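4.3 Comparing Finger Sets on the Two-Arm Bench

Use this procedure when a new finger set is being tried against the one already fitted. It applies to the Hiso short fingers and the Westari long fingers. Complete the homing routine in 4.2 before starting.

CAUTION: Both arms move when the controller leaves standby. Keep hands outside the extrusion frame until the status line reads HOLD.

1. Put both arms in standby and wait for the joint brakes to engage.

2. Remove the fitted fingers from the left gripper, then from the right. Store each pair together. Pairs are matched at the factory and must not be mixed.

3. Fit the new fingers and tighten the screws evenly. Do not use thread compound.

4. In the controller menu, open Tool > Finger Set and select the matching profile. An incorrect profile will not raise an alarm, but the closing width will be wrong – check it before going further.

5. Run Close Test on each gripper with nothing between the fingers. If error 2062 appears, the fingers are touching before the end of travel. Loosen, reseat and repeat. Error 2110 means the profile does not match the encoder reading; return to step 4.

6. Set the grip force to 20 percent for both grippers.

7. Present the test cloth to the left gripper and close it on one end. Close the right gripper on the other end.

8. Start program 124. The arms draw the cloth taut, hold, and return to the starting distance. Log any slip at either gripper.

9. Repeat with the other finger set, using the same cloth and the same grip force.

NOTE: Replace the cloth when its ends begin to fray. A frayed end slips earlier and favors the long fingers.

Holding position

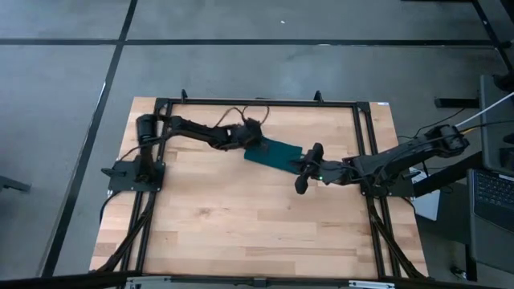 Slip readings depend on where the cloth is gripped as much as on the fingers. Grip each end of the rectangle so that the long side lies along the line between the two grippers, as with the teal cloth, and keep it above the middle of the table. Slight rumpling is acceptable. If one corner hangs lower than the other, open the right gripper and take the end again before running the program. Keep the cables above the left gripper and wrist out of the path of the cloth.

Record the finger set, grip force and arm speed with every run. Readings taken before the April controller update used a different force scale and should not be compared with later ones. Send profile changes to Min-kyu Ha and worn or unmatched fingers to Elango Kurup.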